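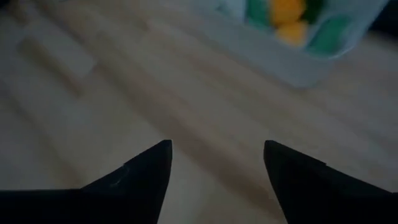
Demostración de recogida, jornada de puertas abiertas de mayo

Este repositorio reúne los datos grabados durante la visita al taller de Cevis. El brazo Stoletti trabajó a ras de suelo, sobre tarima de madera clara, con una cubeta azul translúcida y piezas de colores, entre ellas amarillas y verdes. La cámara va montada en la muñeca y ve siempre los dos dedos negros de la pinza.

Contenido

episodios/ 468 secuencias teleoperadas por el equipo
visitantes/ 56 secuencias hechas por el público
calib/ parámetros de cámara y de pinza
notas.txt incidencias anotadas durante el turno

En total son 524 secuencias. Cada una se corta a los 300 fotogramas como máximo.

Formato

Una carpeta por secuencia, con el vídeo de muñeca, las posiciones articulares y la apertura de la pinza. La apertura va de 0 (cerrada) a 1 (abierta). Las marcas de tiempo son las del controlador. La conversión se hizo con la herramienta Demissie, versión 2.

Limitaciones conocidas

Hay tomas con poca luz y la cubeta sale desenfocada en muchas de ellas. El color de las piezas vistas a través del plástico aparece lavado; no conviene usarlo para calibrar. En las secuencias de visitantes abundan las pausas largas y los intentos a medias, que se han dejado sin recortar.

No se grabó sonido.

Uso

Libre para docencia e investigación, citando el repositorio. La red y el almacenamiento durante la jornada los montó Eltel. Los errores de etiquetado se comunican abriendo una incidencia con el número de secuencia.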